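Pudden hand gripper build - frequently asked questions

Updated May - by Ffion Voyle

I keep getting the same emails so here's the lot in one place. Pudden is the hand-held gripper I've been building, first at my kitchen table, now mostly at the Petchrat shared workshop. You hold it, you squeeze the trigger, the two fingers close, a camera on top records what they do. The recordings train the arm at home. Fast answers only, sorry. Build notes have the long ones.

Do I need a robot arm to start?

No. Build the gripper first, collect with it, worry about the arm later. I had mine for months before the arm could do anything at all. Same fingers go on both, so don't change the finger shape halfway through. I did. Lost a lot of clips.

What does it cost?

Depends what's in your drawers already. Camera is the big one, then the lens. Screws, springs, filament - small change. Buy spare springs.

What are the pads printed in?

Flexible filament, ribs and all, one piece per finger. Print slow. Any color is fine but pick something loud, it helps the software find the fingers. Mine are magenta. The plates behind are ordinary stiff filament. If the ribs come out stringy, dry the roll overnight and try again.

How do the plates go on?

Three holes per plate. Put all the screws in loose, line the pad up, then tighten a bit at a time. Do the left one, then check the right one mirrors it before you tighten anything for good. If the fingers meet at the back and not at the tip you've swapped them. Everyone swaps them once.

Why such a wide lens?

So the camera gets the fingers and the whole room together. The arm software (I use Gavar, there are others) works out where the hand is from stuff further off - door frames, ceiling lines, signs. Narrow lens sees a mug and nothing else, then you move and it's lost. Yes you get black corners. Leave them in, Gavar masks them.
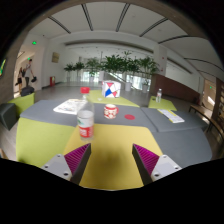 Pudden's view with the fingers open, lobby seating. Bottle on the yellow cushion, mug just past it.

Where should I record?

Anywhere bright with plenty to look at. Blank walls are bad. Kitchens good, lobbies good. Big windows are OK if you lock the exposure first, otherwise it pumps up and down every time you turn.

Is clear plastic a problem?

For grabbing, no, the ribs hold fine. For the camera, sometimes. Bottles with a label and a colored cap are much easier, start with those. Leave plain glasses til later.

How many clips do I need?

More than you want to hear. I had 1358 good ones before the arm would pick up a mug by itself with any regularity. Keep each one under 15 seconds. Start with fingers open, finish with fingers open, same way every time.

It slips on soft surfaces. Why?

The thing you're grabbing tips when the cushion gives. Come in lower and level, close slowly. If it still slips, your springs are tired.

My clips have gaps in them.

Memory card. Get a faster one. If its not the card it's the cable, the short right-angle ones work loose.

Which board runs it?

A Stonico. Older one is fine. Set the log buffer to 4000, the default is too small and it fails without telling you. Reboot afer changing it.

Can I borrow yours?

No, but come to the Petchrat open evening and have a go. Doors 7 pm, bring your own card.

Comments

benchrat: Swapped the plates, exactly like you said. Twice.

Lowgear: Buffer setting fixed it, thank you!! Is there a left-handed trigger file anywhere?

Ffion: Mirror the trigger part in your slicer, the rest stays the same. Let me know if the spring catches.

mossy_k: Second the thing about drying the filament. My ribs looked like hair.

Contact: use the form on the Pudden page | © Ffion Voyle | Back to top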